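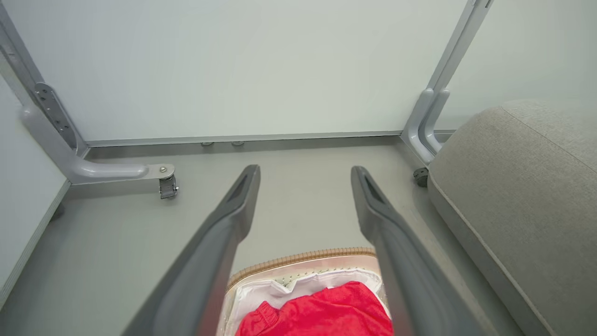
The gripper over the cloth basket in the Wercombe workshop. The white panel on casters stands behind.

Ruth Lockwood has been building her arm since April, most evenings after dinner, in the shared workshop at Wercombe. She calls it the Galer, after the street she grew up on. The job she has set for it is small: pick up a piece of cloth, lift it clear and put it down somewhere else.

"Cloth is hard because it has no shape of its own," she says. "A block is the same block every time. With a rag you grab a fold and you don't know what you have."

The two fingers are her fourth version. The first pair was wide and flat and pushed the fabric away. She made the tips narrower and squared them off, and put a camera at the wrist so she could see what the fingers were about to close on.

"I wanted to look straight down between them," she says. "Before that I had a camera on a shelf, and the arm was always in the way."

She practices with a red cloth in a round basket. The basket has a fabric liner with a ruffled edge, and the liner gives her trouble. In her last full run of 60 tries, the fingers took hold of the liner 17 times.

"It goes for the edge," she says. "I tried coming in steeper and that helped some. Tiongson thinks I should teach it the color and leave the angle alone."

Tiongson is the other regular at the workshop and wrote most of the control code. The two of them disagree about speed as well. Lockwood runs the arm slowly, and one pick can take up to 14 seconds.

She has spent $265 on the fingers and the wrist mount, mostly on motors. The next part is a softer pad for the inside of each tip – she has two samples on order from a shop in Brirnberg.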